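Night guard for clenching – lab made or store bought?
Forum » Teeth and Gums » Grinding and Clenching

marlow_k
Dentist says I clench at night and wants to make me an upper guard. Quote is $204 after insurance. The drugstore ones are a fraction of that. My lower molars have flat spots and one has a small chip. Jaw is sore until 10 am or so most mornings.

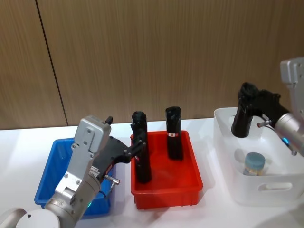
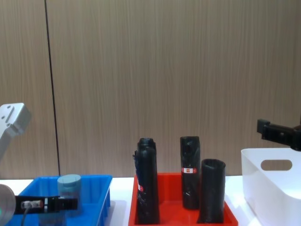
I have been reading about hard, soft and dual layer guards and I'm more confused than when I started. She recommended hard acrylic. Did anyone here start with a cheap one and regret it?

tealkettle
$204 is low. Mine was a lot more and insurance paid nothing. I would take it.

Soft drugstore guard made me chew on it all night. Woke up more sore than before. Gave it a month.

Ridgeline41
Opposite for me. I've used boil and bite guards for years, replace them when they wear through, no trouble. My dentist checks the wear at each cleaning and is fine with it. Not everybody needs the lab one.

tealkettle
How hard do you clench though? The OP already has a chipped molar.

Ridgeline41
No idea, I'm asleep. I have flat spots too. My point is try the cheap one for a couple of weeks before spending the money.

Sze-wing Choi
I worked in a dental lab for a long time, mostly splints. A few things.

A hard guard is adjusted so your teeth touch it evenly. A boil and bite is only as even as the bite you took when you made it, and if it sits high on one side the jaw can get sore on that side. Some people never notice. Some notice the first night.

Ask if the quote includes the adjustment visits. Some offices bill those separately. Also ask what happens if you get a crown later, because the guard may need to be relined or remade.

marlow_k
Good question, I did not ask about adjustments. I may need a crown on the chipped one so that matters.

pdx_norah
Get the crown first! I did it in the wrong order and my guard didn't fit afterward. They tried grinding it out and it still rocked, so I paid twice.

Sze-wing Choi
Agree with Norah if the crown is definitely happening. If it's only a maybe, I would not leave the teeth unprotected for a year waiting on it.

Ridgeline41
Which is where a cheap one makes sense, as a stopgap.

Sze-wing Choi
For a few weeks, if it's comfortable, fine. Stop if the jaw gets worse or your bite feels different in the morning and stays that way.

marlow_k
Called the office. Two adjustment visits are included, after that there's a charge. She wants to look at the chip again in June before deciding on the crown. I'm going to hold off on the lab guard until then and ask her about something temporary.

tealkettle
Cool water for cleaning, whichever you get. I warped my first one under the hot tap.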